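The Gonell Ward

By the time Liudmyla Kovalchuk decided to stand for the council, the woman in the post office had already wished her luck.

"With what?" Liudmyla said.

"The election. My brother says you're standing."

Liudmyla bought her stamps and walked home up the hill. She had spoken to her husband the evening before, in the kitchen with the door closed, and he had not left the house since. She had also collected a nomination form from the council offices, but she had folded it in half and put it inside a magazine. The man on the desk had looked at the magazine and then at her and said it was good to see someone taking an interest.

Sarncombe had not had a contested seat in Gonell ward for years. The sitting councillor was called Peter, he had a bad hip, and he had announced in January that he would do one more term. He was well liked. He had got the railings painted and had gone to every funeral. Liudmyla liked him too. She had taught two of his grandchildren to read.

What she didn't like was the plan for the bus. The 9 went from the top of the ward down to the hospital, and from the spring it would stop at the bottom of the hill and turn round. Peter had voted for it. She had asked him about it outside the chemist and he had explained the money to her for some time, leaning on his stick, and at the end of it he had said, "You should stand yourself, if you feel like that." He had meant it pleasantly. She thought about it all through that week's marking.

Her husband asked her what she would say when people came to the door.

"I'll be at their door," she said. "They won't be at mine."

"They'll be at yours afterwards, if you win."

She hadn't considered that. She wrote it on the back of the form, under the list of people who might sign.

The signatures were easy. Her neighbours on both sides signed, and so did the man with the greyhounds. The old lady at the end house signed in the wrong box and had to be given a fresh form, which meant going round everybody again. On the second visit they all had more to say. The greyhound man talked about bins until it got dark. One neighbour wanted to know which party she was and looked let down when Liudmyla said none.

"You'll need a colour, though," the neighbour said. "Peter has that green."
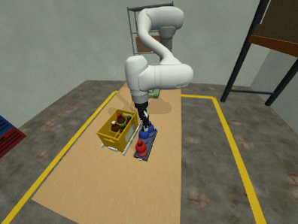 She wrote her leaflet in one evening and it was far too long. It had a paragraph on the bus, another on the library hours, and then nearly a page on where she had grown up and how she had come to Sarncombe, which she took out, put back and took out again. Her husband read it standing up. He said the bus part was good. The colour was still not settled, and she looked round for something she would not mind seeing on a hundred lamp posts. A blue bottle stood on the long wooden table, and she pointed at it and said that would do. He asked if blue was not already somebody's. She said it was somebody's everywhere else, but nobody from that lot had bothered with Gonell since the swimming pool closed. In the end, to be safe, she had the lettering done in brown.

Tkachuk, the printers behind the station, did the leaflets at cost. The owner said he did the same for all candidates, and showed her Peter's, which were stacked by the door and ready to go. They had a photograph of him with the railings. She had not wanted to see them. She carried her own boxes to the car and drove home feeling as if she had opened somebody's post.

The first street she did was Celov Road. It was raining, and the leaflets stuck to each other. A boy opened one door and told her his mum was in the bath. A man opened another and told her he had voted once, in his twenties, and hadn't cared for it. At number 53 a woman in a nurse's tunic stood on the step and read the whole leaflet through while Liudmyla waited.

"I get that bus," the woman said.

"I know. I mean, I thought you might."

"I finish at ten at night. How am I supposed to get up the hill?"

"That's what I asked them."

"And what did they say?"

"They said it was a twelve-minute walk."

The woman looked up the hill. The street lamps stopped halfway. She folded the leaflet and put it in her tunic pocket and said she wasn't promising anything, and Liudmyla said no, of course.

The meeting for the candidates was held in the school hall, on chairs she had stacked herself the afternoon before. There were 40 people, more than the caterers had been told, and the biscuits went in the first few minutes. Peter spoke first. He spoke about the railings, the war memorial and the need for experience. Then he sat down carefully and moved his stick so that she could get past.

She had notes but the light over the stage was poor. She said the bus should go to the top of the hill. She said she had read the report, all of it, and that the saving was smaller than the cost of the new sign outside the council offices. There was some noise at that. A man at the back asked if she would put the council tax up, and she said she didn't know yet, she would have to see the books. He said that wasn't an answer. She said it was the only one she had.

Afterwards Peter waited for her by the coats.

"Is that right, about the sign?" he said.

"It's in the appendix. Page thirty-one."

"I never got as far as the appendix." He was having trouble with his sleeve and she held it for him. "They'll all be asking me about that now."

"I expect they will."

"You might have told me first."

She thought about it. "I did try," she said. "Outside the chemist."

He did up his buttons from the bottom. His lift hadn't come, and it was still raining, so she offered him one. He said people would talk. She said they already had, in the post office, before she had even made her mind up.

She drove him up the hill past the last of the lamps. His poster was in his front window and there was another on the gate. Next door, in the upstairs window, somebody had put up one of hers. He looked at it for a while before he undid his seat belt.

"Brown," he said. "I did wonder about that."

Then he asked if she had a copy of the report he could borrow, and she reached behind the seat and gave him hers.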